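Filed under: Workspaces / Storage

Small baskets, big table

The woman who runs supplies at Grandside talks fast. Bins first, she says, labels later. "People buy labels before they own a single basket. Why?"

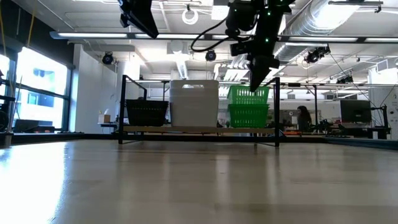 She orders from Lotura, mostly. Black, white, green. "Color is the whole system - I dont read tags when I'm busy." Paid $628 for the last order, shelving included. Worth it? "Ask me in August."

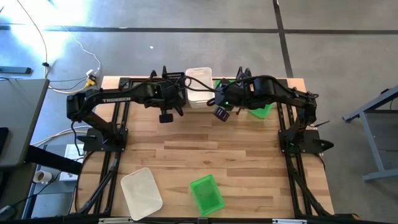
White bin and black basket at the back of the table.

Slats or solid sides? Slats, for her. Five seconds to see what's in there. 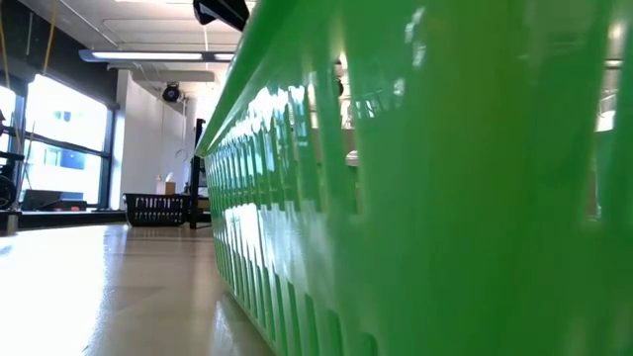 "And you can rinse them. I do it every 15 days, takes no time." The old cardboard boxes went to recycling, all of teh ones from Robles anyway. 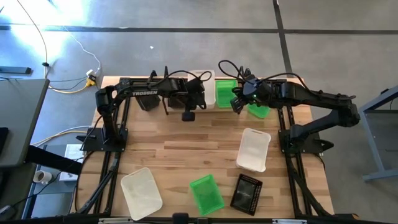
SORTING

Everything comes out onto the wood first. "Then 2 piles, keep and move. No maybe pile."

Comments

binthere: do the green ones stack ok when full?

mossy_k: tried this, still have a maybe pile

drawerfan: Where's the shelf from??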